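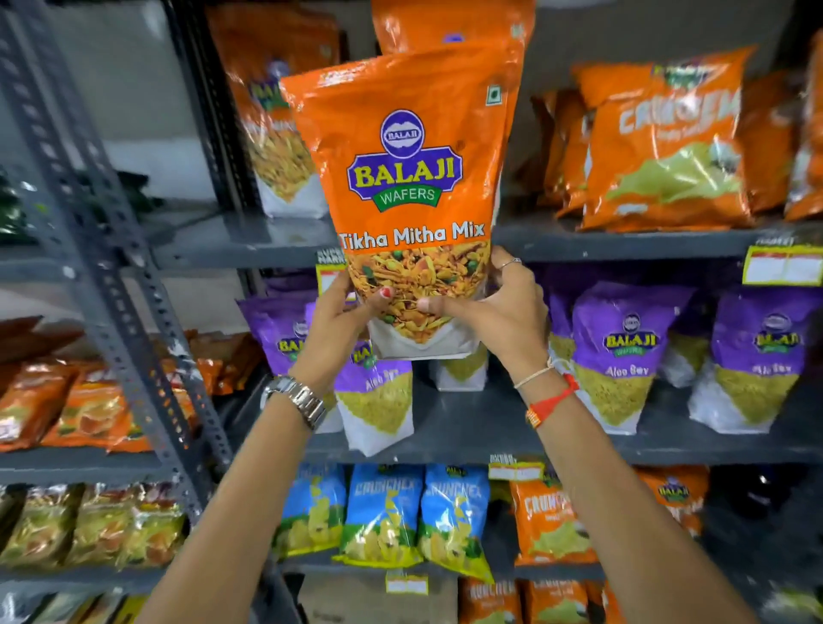 Tikha Mitha Mix, my favorite bag in the whole snack aisle!

Snack shelf thread, because I've been helping tidy the racks at Pliltthorpe and I have a lot of feelings about namkeen.

Tikha mitha means spicy and sweet, and you get both in one handful. Crunchy sev, soft little hits of sugar, then the chili shows up late. I could eat it for breakfast (I have).

Shelf tidying is so much more fun than it sounds. You pull a pouch forward, square it up, turn the name to the front, and suddenly the whole row looks awake. The stand-up bags are the best for this - give the bottom a little squeeze and they sit up nice and straight.

Orange next to purple is my favorite color combo in the store. The purple ones are Aloo Sev, thin and potatoey and dangerous with tea.
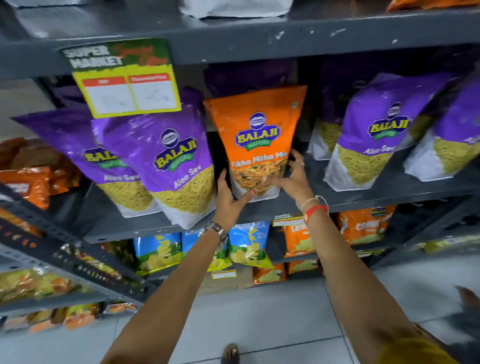 What's the difference between sev and a mix?
Sev is just the fried noodles, made from gram flour or, for aloo sev, potato and gram flour together. A mix has sev in it plus other crunchy things like peas, lentils or peanuts.

Two ways I eat the mix at home: straight from the bag, or over chopped onion and tomato with a big squeeze of lime. Do the lime one right before you eat. Give it 6 minutes and the crunch is gone!

Same goes for an open pouch. Press the air out, close the top all the way, keep it away from the stove. I moved mine to a Jevlow tin in October and it's stayed crisp ever since.

Oh, and please put bags back where you found them, name side out. One orange pouch in a purple row is pretty, but somebody looking for it one shelf up is going to give up and buy cookies.
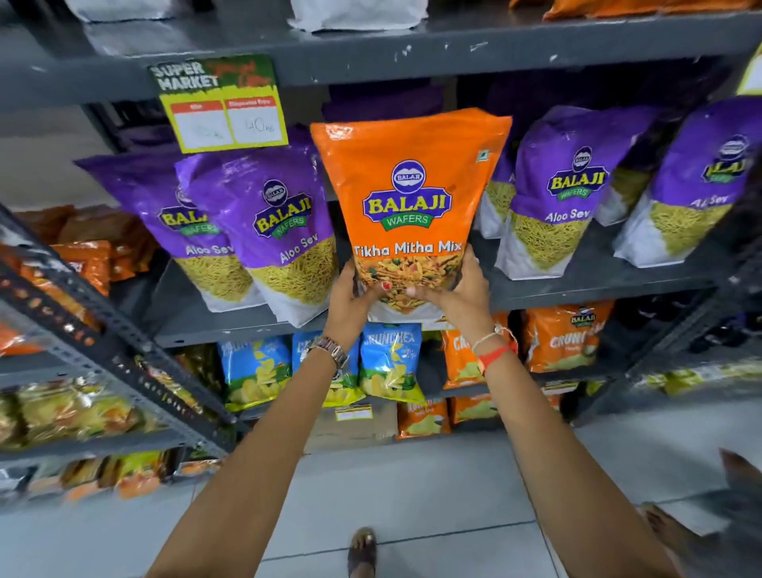

Pascu replied that aloo sev belongs on top of poha and the sweet mix should stay far away from it. I tried both this morning and I'm sorry, the sweet one wins - the sugar with the lemon is so good!

Next up is the biscuit rack. I already have opinions.

Last updated: 2023-04-04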